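帕德姆工业设备通讯
客户服务与产品动态 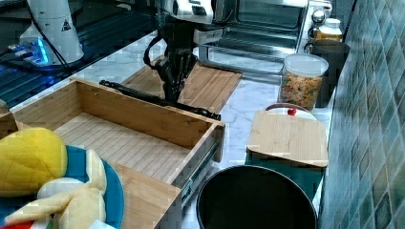

除铁器选型:先看物料,再看磁场

去年11月以来,我们收到不少关于悬挂式除铁器的询价,其中很多只写了皮带宽度,要求当天报价。皮带宽度当然重要,但只凭这一项选出来的设备,到了现场常常不合用。本期把选型时需要提供的资料整理一遍,供采购和设备管理部门参考。

除铁器的任务是把混在煤炭、矿石、砂石、木片或回收料里的铁件吸出来,保护后面的破碎机、磨机和输送带。能不能吸出来,取决于铁件的形状和重量、料层厚度、皮带速度,以及磁体到皮带面的距离。同一台设备,装高了,料层底部的小螺栓就可能吸不上来。长条形的铁件比球形的容易吸,平躺的薄板又和竖着的不同。客户来询价时,如果能附上几件平时从料里捡出来的铁件的尺寸和重量,我们的工程师可以少问很多问题。

电磁还是永磁

永磁除铁器不用励磁电源,结构简单,日常耗电只有卸铁皮带的驱动电机。适合皮带较窄、料层较薄、铁件不多的生产线,也适合供电不稳定的场地。缺点是磁场不能关断,检修时工具和零件要远离磁体,运输和安装也要按规定使用非磁性垫料。

电磁除铁器靠线圈励磁,断电后磁力基本消失,手动卸铁方便。它能做到更深的磁场穿透,料层厚、皮带宽的场合一般选这一类。缺点是线圈会发热,热态磁场低于冷态磁场。有的报价单只写冷态数值,比较不同厂家时请务必问清楚。我们的马尔亚系列在技术协议里把冷态和热态两个数值分别列出,测点位置也写明。

冷却方式

马尔亚系列目前有自冷、风冷和油冷三种。自冷式没有风机,维护少,适合粉尘中等、连续运行时间不太长的场合。风冷式体积小一些,但风道要定期清灰,在水泥厂和焦化厂使用时尤其要注意。油冷式线圈浸在变压器油里,与外界空气隔开,适合潮湿、粉尘大或者靠近海边的场地,缺点是重量大,吊挂结构要重新核算。

旧厂房改造时常见的问题是梁的承载不够。请在订货前把吊点位置和梁的型号发给我们,不要等设备到了再加固。

安装位置

悬挂式除铁器有两种常用的装法。一种是装在头部滚筒前方,与皮带平行,物料抛出时已经松散,铁件容易分离。另一种是横跨在皮带中段上方,与皮带垂直,安装方便,但物料是压实的,需要更强的磁场。条件允许时,我们建议用第一种。

采用第一种装法时,头部滚筒应使用非磁性不锈钢,落料槽靠近磁体的部分也应换成非磁性材料。普通碳钢会把磁力线引走,还会自己吸住铁屑,时间长了造成堵料。采用第二种装法时,磁体下方的托辊建议换成非磁性托辊,槽角尽量放平。

普雷恩蒙特石料场的改造

普雷恩蒙特石料场的二级破碎线去年完成了除铁器更换。原来的设备横跨在皮带中段,皮带宽度900毫米,料层偏厚,挖掘机斗齿和钻头碎块时常漏过去。现场的设备负责人雷托·鲁赫蒂提供了完整的落料点图纸,我们据此把新设备移到头部滚筒前方,选用油冷式马尔亚,配自动卸铁皮带,并在后面加了一台金属探测器。

改造的停机时间是两天,其中大部分用在更换滚筒和重做落料槽上。鲁赫蒂先生提出把控制柜从皮带廊移到配电室,我们采纳了。皮带廊粉尘大,原来的接触器触点烧蚀比较严重。移柜之后电缆加长,电缆截面相应放大一级。

金属探测器和除铁器联锁的做法也值得一提。平时除铁器以较低的电流运行,探测器发现大块铁件时,控制柜把电流提到强励值,经过设定的时间再降回来。探测器要装在除铁器上游,两者之间的距离按皮带速度计算。需要说明的是,这种方式适合偶尔出现大块铁件的生产线。如果料里一直有铁,应当让设备在额定电流下连续运行。

日常检查

卸铁皮带的张紧和跑偏,每班看一次。皮带跑偏后会磨到磁体外壳的边缘,严重时撕裂。

轴承按铭牌周期加润滑脂,不要过量。

线圈绝缘电阻在长时间停机后、重新送电前测量。低于说明书规定值时,先烘干再送电。

油冷式设备检查油位和呼吸器里的干燥剂,干燥剂变色后及时更换。

整流柜的散热片和风机滤网定期清扫,清扫前断电并挂牌。

佩戴心脏起搏器的人员不得进入磁体周围的警示区。警示牌脱落或看不清时,可以向我们免费索取。

备件与交货

沃恩波特仓库已经开始存放马尔亚系列的常用备件,包括卸铁皮带、轴承座、减速电机、整流模块和温度继电器,目前共127个品种。库存备件在确认订单后2个工作日内发出。线圈和整机按订单生产,交货期在报价单中注明,以合同为准。

订购备件时请提供设备铭牌上的出厂编号。早期设备的轴承座与现在的型号外形接近,孔距不同,只报型号容易发错。铭牌已经损坏的,请拍下整机侧面和控制柜内部,我们按图查档。

询价请附以下资料

物料名称、粒度范围和含水情况
皮带宽度、带速和槽角
输送量和最大料层厚度
磁体到皮带面可以留出的距离
要吸出的铁件的最小和最大尺寸
环境温度、海拔和粉尘情况
供电电压和频率
安装方式,以及吊挂结构的图纸或照片

资料齐全的询价,我们在7个工作日内给出技术方案和报价。缺项较多的,销售人员会先发一份表格请贵方补填,时间从表格返回之日算起。

出口订单请另外注明目的港、包装要求和是否需要第三方检验。永磁设备空运要做磁性检测,费用单独列出。海运一般用木箱,木箱按目的国要求做熏蒸处理并加盖标识。

更正

上一期关于风冷式设备的表格中,两栏表头印反了,"额定功率"应为"驱动功率","驱动功率"应为"额定功率"。网站上的版本已经改正,已经下载的读者请重新下载。

帕德姆客户服务部
19/02/2024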